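Wallpaper panels FAQ

Mar 10, 2023
By Stellan Eklund

Same questions keep coming in by email so putting the answers in one place. Will add to it when I get time. Prices are on the order form, not here.

What are the panels, paper or board?

Paper on board. We paste the paper down in the shop and trim it flush, you get a stiff panel ready to stand up. If you want the paper on its own, by the roll, say so when you order. Different lead time.

Can I line just three sides of something?

Yes, most people do. Back, left, right, front left open. Order as a "three-side set" and the panels come cut from one run so the color matches. Ordering singles months apart, no promises on color.

Which patterns do you have right now?

Gandalico (big flowers, pale stripe behind), Coketti (small leaf, green) and Plokow (plain stripe, gray or tan). Chu is sold out until April. Don't ask me for the old rose one, it's gone for good.

Will the pattern line up at the corners?

Not fully. We match the stripe height, top and bottom, but the flowers get cut where they get cut. With a corner post between the panels you won't notice much. Without a post you will see it. If it bothers you go with Plokow.

Do I need corner posts?

For anything over 3 feet wide, yes. Aluminum is what we reccomend. Wood is fine too if it's straight. Measure from the inside face of the post, not the outside!! This is the number one reason for panels that don't fit.

How do I measure?

Inside width, inside height, in inches. Each wall separately, even if you think they're the same. Take off an eighth of an inch from each for clearance. Write left, right and back on the form, as seen from the open side.

Does a big flower print look too busy in a small space?

Matter of taste. The side walls always read larger than the back one, being closer to you, so a big print gets bigger there. Pale background helps a lot. If you're unsure get samples and tape them up on all three sides for a few days, then decide.

What floor goes with it?

Anything quiet. Gray marble look is the usual pick with the gray and yellow prints. White shows every scuff. We don't sell flooring, only the walls, but any sheet vinyl from a home store will do. Cut the floor first, then stand the panels on top of it.

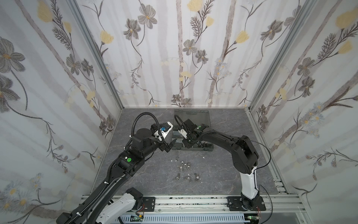

Gray flowers and yellow buds on three sides, gray marble-look floor, aluminum corner posts.

How do the panels stay up?

Double sided tape on the post, two strips per edge. Or small clips if you want to swap patterns later. No glue please, it soaks thru the board and you get a brown line down the edge that won't come off.

Can I wipe them down?

Damp cloth, nothing else. No spray cleaner, no scrub pads. Pencil comes off with a soft eraser. Grease doesn't come off.

Will they fade?

In direct sun, yes, the yellows first. Out of the window light they hold up well. One of my own sets has been up for 11 years in a back room and still looks ok.

Samples?

Letter size, any pattern, free up to three. After that we charge postage. You don't have to send them back.

How many have you made?

Somebody asks this every month for some reason. 2,838 panels as of the last count, nearly half of them Gandalico.

How long does it take?

Two weeks for stock patterns. Big orders longer, we did one for 328 panels last year and it tied up the shop for most of a season. Call first if it's more than a dozen.

My panel came with a dented corner.

Photo of the panel, photo of the box, email both within a week. We send a new one. Keep the box until you hear from us.

Can you print my own design?

No. Have looked into it, maybe next year.

Anything else, email is quicker than phone. In the shop most mornings, closed weekends.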